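# Suturing demos: clutching mid-throw and what it does to the recorded actions

**tarn_offset** wrote:

We are collecting teleoperated suturing demos for an imitation policy. Two-arm setup, operator at a console, interrupted stitches on tissue pads. Logging goes through Jorine at the console side, training is a fairly ordinary chunked-action policy. Dataset stands at 191 demos, one demo per stitch, from first grasp of the needle to the second tail trimmed.

The problem is clutching. Operators run out of hand workspace during the throw, press the pedal, recentre, and carry on. While the pedal is down the instruments hold still and the log fills with zero-motion samples. The policy has learned this very well. It drives to the middle of the throw and parks.
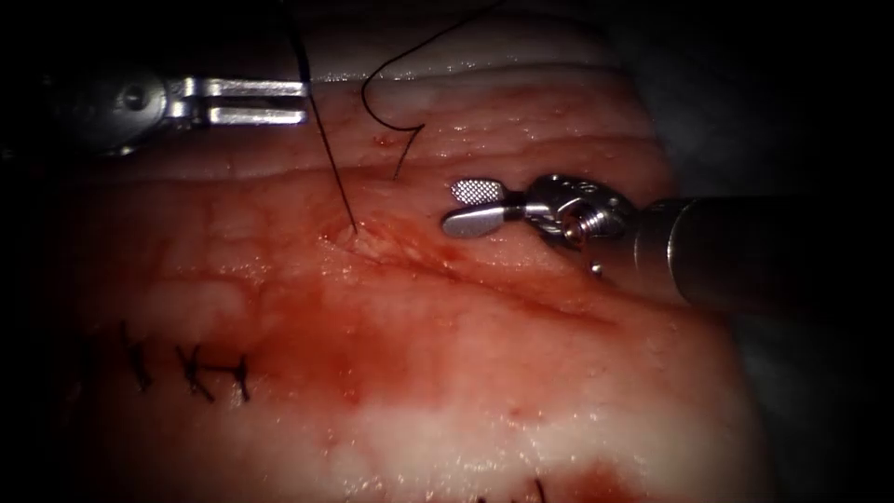
*Camera 1, overhead. Three stitches tied at lower left, thread up at the current puncture.*

Options as I see them:

1. Strip every sample with the pedal down and splice the remainder.
2. Keep them and add pedal state as an input.
3. Retrain the operators to clutch only between subtasks.

I lean toward 1. Has anyone measured the difference?

---

**kelpie_dh** wrote:

Option 1, with a caveat. Splice on instrument pose, not on console pose. The handles have moved during the clutch and the instruments haven't, so if your actions are recorded as handle deltas you get a jump at every splice. We lost most of February to that.

Also check your orientation channel. Some consoles realign the handle orientation on release and some don't. If yours doesn't, there is a constant rotation offset after each clutch and it changes from one to the next.

---

**Hurer** wrote:

Disagree with stripping. The tissue doesn't stop moving because the pedal is down. It relaxes, the thread settles, and the first image after the splice no longer follows from the one before it. For rigid pick and place I'd strip without a second thought. For soft tissue you are teaching the policy dynamics that don't exist.

Option 2 costs you one channel.

---

**tarn_offset** wrote:

> Option 2 costs you one channel.

It costs a channel that has no meaning at inference. There is no pedal when the policy is running. What do I set it to?

---

**Hurer** wrote:

Zero, always. You condition on it in training and hold it at zero in the rollout. Mask the loss wherever it is one. The images stay continuous and the policy never gets rewarded for holding still.

---

**kelpie_dh** wrote:

Masking the loss only works if your chunks are shorter than the clutch. With a long chunk, a good part of it will straddle the pedal-down interval and the mask leaves a hole in the middle of your target. What is the chunk length?

---

**tarn_offset** wrote:

16 steps. Most clutches are longer than that, a few aren't.

For reference, the wrist camera view. My reason for posting it is that the policy gets this stream as well as the overhead one, and the two disagree about how still "still" is. A small tissue shift that is negligible overhead is a large pixel shift from up close.

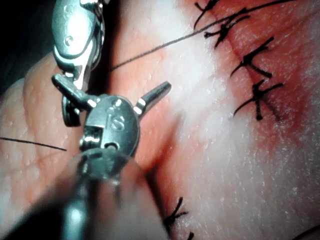 **Vi** wrote:

Then your wrist stream is the argument for Hurer's side. If settling is visible to the policy up close, cutting it out gives you discontinuities in the input that matters most for the throw. I'd keep the samples, mask them, and drop any chunk that straddles a short clutch altogether. You lose very little.

I'd also look at option 3 more seriously than anyone here has. An operator who clutches mid-throw usually has the motion scaling set too fine. Loosen it for the throw, tighten it for needle placement. Our operators hated the change for one session and then stopped mentioning it.

---

**kelpie_dh** wrote:

Changing the scaling partway through a dataset is how you end up with two datasets. If the actions are in instrument space it might be tolerable. Approach speeds will still shift, and so will the hesitation before the bite.

---

**Vi** wrote:

Log the scaling factor per demo and you can at least test for it. I'd take two slightly different distributions over one consistent one full of pauses.

---

**tarn_offset** wrote:

Ran the comparison overnight on the existing data, actions converted to instrument space first as kelpie_dh suggested. Each variant was trained for 2,000 steps past the point where the baseline flattened out.

- Baseline, nothing removed: parks mid-throw.
- Stripped and spliced: no parking, but it jerks at the point where people usually clutch.
- Masked loss, straddling chunks dropped: no parking, smoother throw, occasionally late on the handover to the other instrument.

So masking for now. The late handover may be a separate fault. Several of our early demos came from one operator who waits a long time before regrasping, and I haven't filtered those yet.

---

**Hurer** wrote:

Don't filter them blind. Look at whether the waits come while the needle tip is out of view. If they do, the operator was waiting for something real and the policy needs to see it.

---

**kelpie_dh** wrote:

I still think the jerk in the splice variant is your orientation offset. Plot wrist roll against time for any demo with more than one clutch and post it. If it's flat across the splices I'll withdraw the objection.

---

**tarn_offset** wrote:

Will plot it this afternoon. The exporter downsamples roll by default, so I need to pull it from the raw logs.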